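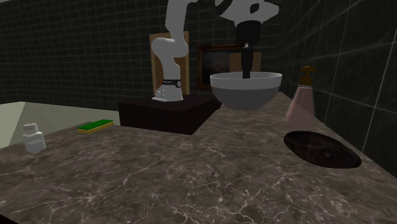

Week 4 is metamorphic rock, and I'll start with the one everybody thinks they already know: marble. Limestone gets buried, squeezed and cooked, the calcite grains regrow into each other, and you end up with something that takes a lovely polish (and hates lemon juice!). The patterns come from whatever else was in the mix. Look at that brown-gray countertop, with the pale veins branching across it and the darker patches in between. When I see a surface like that I want you asking which came first, the patches or the veins. A vein that cuts across a patch is younger than the patch. Same rule we used on the Ledness road cut, just in a kitchen-sized piece.

Some terms for your notes. Foliation is layering caused by pressure, and pure marble mostly doesn't show it. Protolith is the parent rock. Contact metamorphism means baking next to magma, and at Trelcombe the baked zone is around 800 feet wide, so wear real shoes on Sunday.

One warning, though – stone yards call nearly anything that polishes "marble." Do the acid test before you believe a label. Two drops is plenty, and please wipe it off after.

Read up to page 145 before the field trip and bring your hand lens.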